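Sopacua Hand Program

The Sopacua Hand Program is an equipment purchasing plan run by the Asmont technical institute in Clamanville. It was drawn up by Darlene Charbonneau and approved on 26 January 2021. The plan covers 2 robotic hands from the supplier Bridora and sets aside 30 percent of the budget for spare fingertips, springs and repairs. Orders are placed each April. Arms, mounts and staff training are budgeted separately, under account 1017.
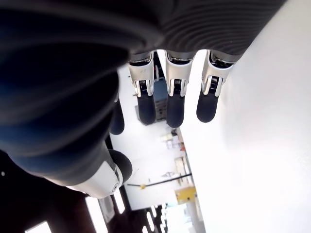

Robotic hand with black fingertips and coil springs in the finger joints.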